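**Betreff:** Re: [buero-liste] Neue Etage: Licht, Kabel, Stellplätze
**Von:** Sajib Navaratnam
**An:** buero-liste

Hallo Pouran, hallo alle,

vielen Dank für die Fragen. Ich antworte unter den einzelnen Punkten und bitte um Verzeihung, wenn mein Deutsch an manchen Stellen etwas steif klingt.

Pouran Yazdani schrieb:

> Ich war bei der Begehung leider nicht dabei. Könnt ihr mir sagen, ob die Leuchten an der Decke für die Schreibtische reichen oder ob wir noch Stehlampen bestellen müssen?

Im vorderen Teil reichen sie nach meiner Meinung. Dort hängen lange Leuchtstoffleuchten, und von der Fensterseite kommt zusätzlich Tageslicht. Hinten, nach dem abgesenkten Stück der Decke, ist es anders gelöst. Dort gibt es links kleine dunkle Pendelleuchten, die schön aussehen, aber für das Lesen von Plänen nicht gedacht sind. Ich habe am Nachmittag gegen 16 Uhr an einem der hinteren Plätze gearbeitet und wurde schnell müde in den Augen. Ich schlage vor, dass wir zwei Stehlampen bei Boersma bestellen. Eine kostet 90 Euro, die Lieferung ist darin enthalten.

> Und bleibt die Decke so offen, mit den ganzen Rohren?

Ja, die Balken und Rohre bleiben sichtbar. Der Vermieter, die Firma Flarnau, hat dies schriftlich bestätigt. Eine Akustikdecke hätte 1.910 Euro nur für den vorderen Bereich gekostet, und Henk hat sie aus dem Budget gestrichen.
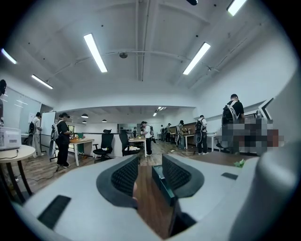 *Neue Etage, vorderer Bereich mit Blick nach hinten, September*

> Henk hat etwas von Kabeln auf dem Boden geschrieben. Ist das schlimm?

Es ist ein Punkt, über den wir sprechen müssen. Auf dem Boden mit der Holzmaserung liegen Kabel verstreut, dazu einige kleine Sachen. Auch von dem weißen Gerät auf dem runden Tisch am Fenster hängt ein Kabel herunter. Wer mit einer Kiste auf dem Arm durchgeht, sieht nicht, wohin er tritt. Ich habe deshalb 20 Meter Kabelkanal von Sterik bestellt, flach und zum Kleben. Kamran möchte ihn an einem Abend verlegen und sucht noch eine zweite Person. Bitte meldet euch direkt bei ihm.

> Wo kommt das Whiteboard hin?

Bis jetzt ist nichts entschieden. Es steht auf einem Gestell und lässt sich also umstellen, ohne dass wir in die Wand bohren. Pieter Van Rooij wünscht es näher bei den hinteren Tischen, ich würde es lieber vorne behalten.

Zwei Bitten noch. Stellt keine Boxen auf den Laufweg, auch nicht für kurze Zeit. Und wer seinen Schrank noch nicht beschriftet hat: Die Etiketten liegen bei mir am Platz, Schlüssel Nummer 62 fehlt immer noch.

Mit freundlichen Grüßen
Sajib

--
Sajib Navaratnam
Nevevar, Büroorganisation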